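Neltuvow laundry folding set — README

Last updated July 1, 2026

Please read the part about the gripper fault before you train on any of this! I know READMEs get skipped, and I skip them too, but this one will save you a lost weekend.

What you get: 1,037 episodes of a two-arm cell folding and sorting small cloths on a table. Both arms were teleoperated. Each episode has joint positions, gripper commands, gripper feedback and video from the fixed camera. The loader is called Bisten and lives in the tools folder (run it with --check the first time).

Now the fault. Back in February the left gripper started dropping out in the middle of an episode. The command stream kept going, the jaws stopped listening, and the feedback column just repeated its last value until the bus came back. We blamed the motor first and swapped it, which cost us two days and fixed nothing. Then I wiggled the cable at the gripper end while the log was running and got the dropout on demand. Bad crimp in a connector, flexing every time the arm reached toward the middle. 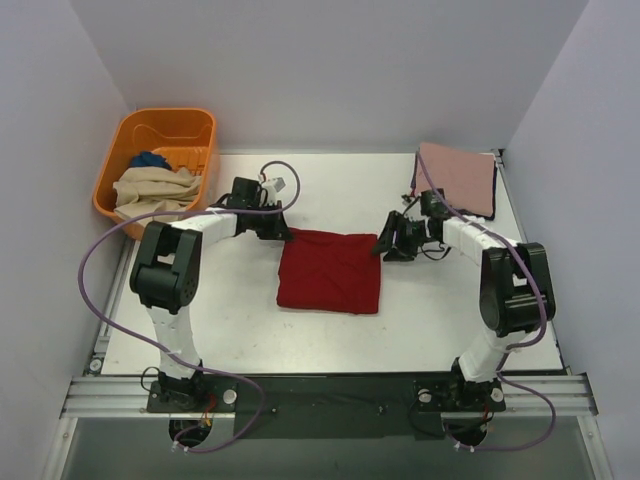

The annoying part is that a frozen feedback value looks a lot like a gripper calmly holding a cloth. My first policy learned exactly that — it would close, lift, and carry on as if it had something. So I went through the logs and flagged 78 episodes with a frozen stretch longer than half a second. They're still in the set, with fault_left = 1. Filter them out for imitation, keep them if you're working on fault detection.

Roughly 53 more have shorter freezes. Those are marked fault_short, and I'm less sure of them, so look before you trust.

Safety note if you run the replay script on your own arms: it does not check feedback. Put your own watchdog in front of it and keep a hand near the stop button.

Known issue: Bisten ignores fault_short unless you pass --strict. I'll get to it.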